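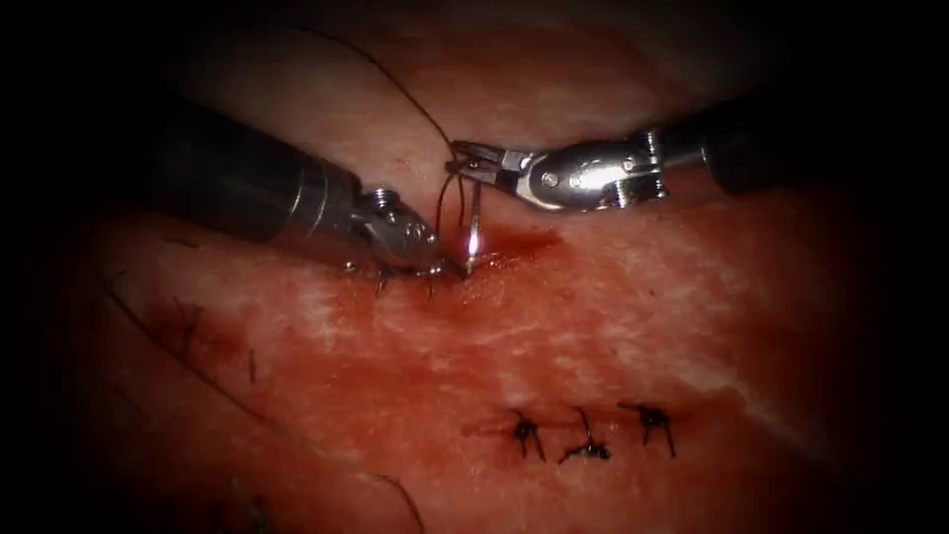 Prirness Wet Tissue Pad, with a curved needle part way through a stitch

Prirness Wet Tissue Pad
For suturing and knot practice
Made by Prandaten, Moltcombe

The Prirness is a wet pad for practising stitches and knots. It is soft, red and moist, and it is meant to be used under a good light with proper needles and thread. We sell it to teaching rooms, skills courses and people working on their own.

Dry pads are fine for learning how to hold a needle. They grip the thread, though, and a first throw will often stay put on a dry pad when it would slide open on anything wet. The Prirness lets a slack throw slip. Most people find their first few knots on it worse than they expected, and should allow time for that.

What is in the pack
Pad, weight 300 g, sealed in its own tray
Sachet of Goel wetting fluid
Two lengths of practice thread, one green and one dark
Care sheet

Needles are sold separately. The pad takes curved needles in the usual training sizes. Very heavy needles leave holes that do not close up, and a few of those in a row will weaken the edge of a cut.

Thread colour
Both threads are the same thickness and tie the same way. Green is easier to see against the red and we suggest it for a first session, or for any work that will be looked at afterwards by a tutor. The dark thread goes nearly black when it has soaked through and the short ends can be hard to tell from the knot. It is better practice for that reason, but slower.

If you are placing single stitches in a column, trim each one before starting the next. Long tails fall across the line and get caught under the following throw.

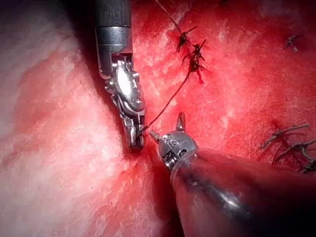

Leire Goicoechea wrote to us in December to say that she had stopped handing out the dark thread in the first hour, as too many people were pulling on the wrong end, and that she would like to be able to order the pad with green only. You can now do this. Choose "green only" when you order and you will get two green lengths at the same price.

Cutting and closing
The pad comes uncut. Use a fresh blade and make one pass at an even depth. Going over the same cut twice gives a ragged edge which tears when the thread is pulled tight. Keep cuts well apart from each other and away from the sides of the tray.

Take the needle in square to the surface and follow its curve round. If it is pushed straight, it drags the edge up with it and the hole gets longer. Pull the thread until the edges touch, then stop. The surface will dimple if you go further, and the pad keeps the mark for some minutes.

A closed line can be snipped out and stitched again. Stamatia Liapis, who tests each batch for us, gets two closings out of one cut before the edges are too soft to hold. Beginners should plan on one.

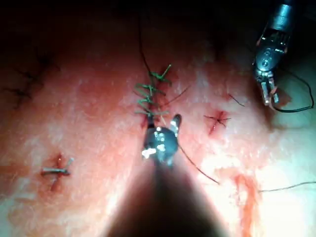

Work from the far end of the cut towards yourself if you can. The loose thread then lies over the part that has not been stitched yet and is easier to keep clear. Left-handed users may want to turn the tray round so that the light comes from the other side.

Keeping the pad wet
Spread the wetting fluid over the surface before you start and leave it for a minute. Under a strong lamp the pad will need more after 30 minutes. A dull patch means it is drying. Plain cold water will do if the fluid has run out, but the surface goes tacky sooner.

Do not use soap, spirit or hand gel on the pad. Blot up any pool of liquid with a cloth - do not rub.

Storage
Sealed: in the fridge, up to the date on the tray.
Opened: lid on, in the fridge, 14 days.
Do not freeze. A frozen pad splits along the needle holes when it thaws and we cannot replace it.

The dark thread can leave a faint mark on the tray. It does no harm.

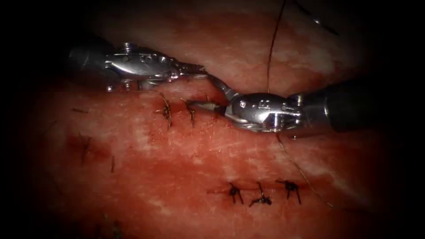
For longer sessions we would put two rows on one pad, with a clear strip left between them. A row of practice stitches with no cut underneath is also useful for spacing, and saves the rest of the surface for later.

Ordering
Single pad, or box of 14. Boxes are packed to order in Moltcombe and leave us before noon. Please make sure there is somebody to take the box in, as it should go straight into a fridge.

Spare Goel fluid and spare thread are on the refills page. The older Prirness tray does not fit the present lid. If you have the old one, ask for Fotis Sotiropoulos in the order notes and he will send a matching lid while we still have them.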